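Home Health Money Law Local
2 min read

Laurinda Prata
1/ A few people asked where the Grosis hip implant claims have got to. Short version: still open, nothing paid yet.

2/ Grosis is the metal hip made by Hurness. Patients say it wore down early and that they weren't warned. Hurness denies this.

3/ By Saturday 2,355 people had joined the group claim. Nearly 20 more are waiting on hospital records before they can be added.

4/ If you had the operation, ask the hospital for your implant sticker page. It gives the make and batch. Mine took 87 days to arrive, so ask now.
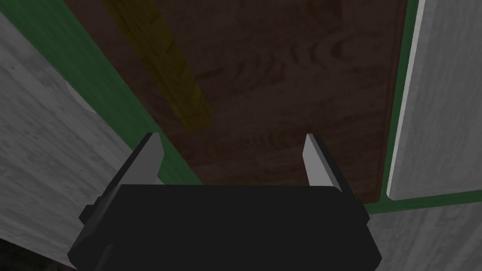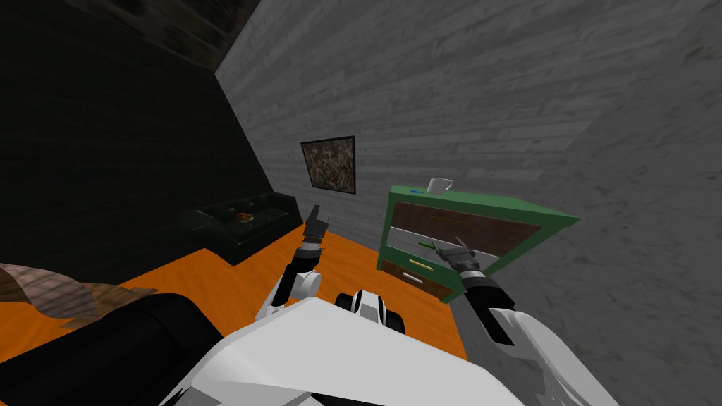

Rekha Nambiar replied that her surgeon's letter only says "metal hip" with no make on it, and asked if that was enough to join.

5/ Rekha, no. The solicitors at Alhassan want the make in writing. The theatre notes will do if the sticker page is lost.

6/ The time limit is 3 years, and the two sides don't agree on when it starts. Get advice on your own dates.

7/ Don't stop going to your check-ups while you wait. The claim doesn't affect your care.

8/ Next hearing is in October. I'll post after it.

Recent
Witar recall: what the letter means
How to ask for your hospital records
Afia Kwofie on claiming without a solicitor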